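Hi all – a quick update from Bududstead on the cable recovery grant. We've been at it two Saturdays now, and the purple cable is finally getting sorted!

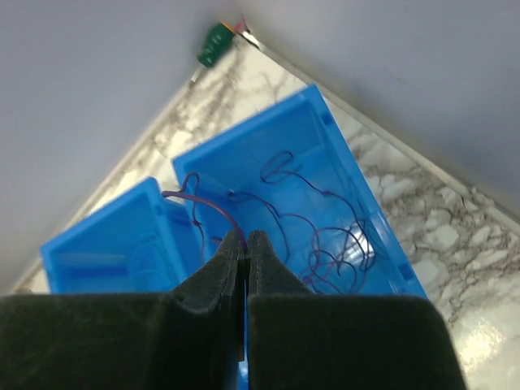 Purple wire in the larger blue bin, all loops and knots.

We've spent $1254 so far, mostly on bins and the bench. The switch work is coming along too, 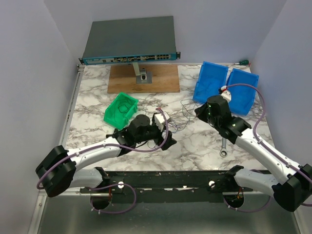 and I'd like 4 more weeks before we send the first lot over to Mosero – the tangles are slower than I'd budgeted for.

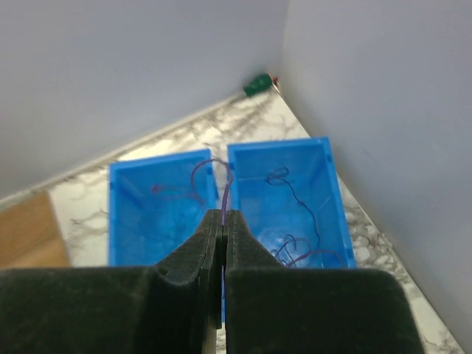 Two blue bins, purple wire in both.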